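Workar Desk Planner for Home Businesses
From Drultus Paper Goods

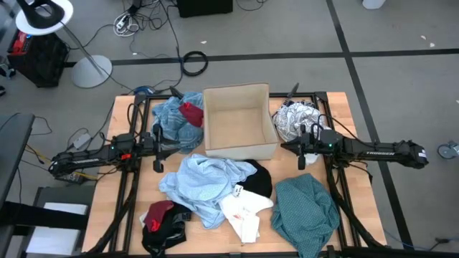
Can I start the planner in the middle of the year?
The weekly pages are undated, so you write in your own start date and go from there. A Workar bought in June runs until the following June with no blank pages up front.

We love this planner! Saoirse Mac Giolla drew the first version on the backs of invoices when she left her office job to keep books from home. She wanted her client calls, her school pickups and the money coming in on the same two pages, and she couldn't find anything in the shops that did it. Three drafts later she had a layout she still uses every morning (coffee rings and all).

Each week opens flat across a spread. Working hours go on the left, in half-hour rows from 5 a.m. to midnight – plenty of us do our best work once the kids are asleep. Family goes on the right, with a narrow strip underneath for invoices sent and invoices paid. At the back you'll find mileage pages, a page for quarterly tax dates and a fold-out year chart, my own favorite part of the whole thing.

The Brennan edition has the same pages in a smaller size with a softer cover. It fits in a diaper bag or a coat pocket, though the rows are tighter, so try the big one first if your handwriting is large like mine.

Item numbers
Workar, full size, spiral bound: 902
Workar Brennan, pocket size, sewn: 542
Cluria refill pages, full size only, punched for a ring binder

We printed 1,740 copies of this edition and nearly 2 thirds of the full-size ones are still on the shelf. The paper is heavier than last time and a fountain pen doesn't bleed through – a big thank-you to everyone who wrote in about that!

Questions about bulk orders go to Fergal Hennessy at the order desk.

Page updated June 24, 2004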